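What is a niche?

Look closely at the walls in the next few rooms you go into. Most walls are flat from one end to the other. Now and then you will find one with a piece set back into it, like a shelf that goes in when other shelves stick out. That hollow is called a niche. Some people say "neesh" and some people say "nitch". Both are fine.

Where niches come from

People have been making niches for a very long time. In old stone houses the walls were often so thick that there was room to leave a hole in them without the wall falling down. Families kept lamps, jugs and bread in these holes. Churches and temples had niches too, usually taller ones with a rounded top, and a statue stood in each.

How a niche is made today

Walls inside newer houses are much thinner. Many of them are hollow. A builder puts up a frame of upright posts, which are called studs, and fixes flat boards to both sides. The boards are called plasterboard. Between the two boards there is a gap with nothing in it but air, pipes, wires or some fluffy material to keep the warmth in.

To make a niche, the builder leaves an opening in the front board and builds a small box inside the gap. The box has a back, a top, a bottom and two ends. If the niche is a long one, some of the studs may be in the way. Then the builder has to put in a strong piece across the top, called a lintel or a header, to carry the weight. Sometimes a second wall is built in front of the first one, and the niche goes in that.

After this comes the plaster, spread on thinly with a flat tool called a trowel. When it has dried it is rubbed smooth and painted. 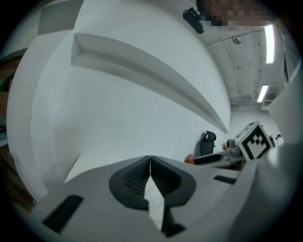 A white niche in a white wall is still easy to find, even though both have the same paint on them. Your eyes are using the shadows. Light from a window or a lamp reaches the front of the wall easily, but less of it gets to the inside edges, so they look grey. The further back the niche goes, the darker those edges can be. If you shine a torch at a niche from the side and then from the front, you will see the shadows move and change size.

Plain white walls show marks as well. A rub from a shoe, a bag or a chair leaves what we call a scuff. Many scuffs come off with a damp cloth. Rub gently, as hard rubbing can take the paint off too.

What goes in a niche?

Anything that fits. Zulmira Caldeira builds niches in houses in Burnbridge, and the longest she has made was 3000 millimetres from end to end, the same as three metres. It took her 6 days, with the drying. The people who lived there put books in one half and left the other half bare.

Try it yourself

You will need a shoebox, a sheet of white paper, glue and a torch. Glue the paper over the inside of the box and let it dry. Stand the box on its long side with the open part facing you. Make the room dim, then move the torch slowly from left to right and watch the inside edges. Draw where the shadow falls each time you stop.

Words to remember

Niche: a hollow set back into a wall
Stud: an upright post inside a wall
Lintel: a strong piece across the top of an opening
Trowel: a flat tool for spreading plaster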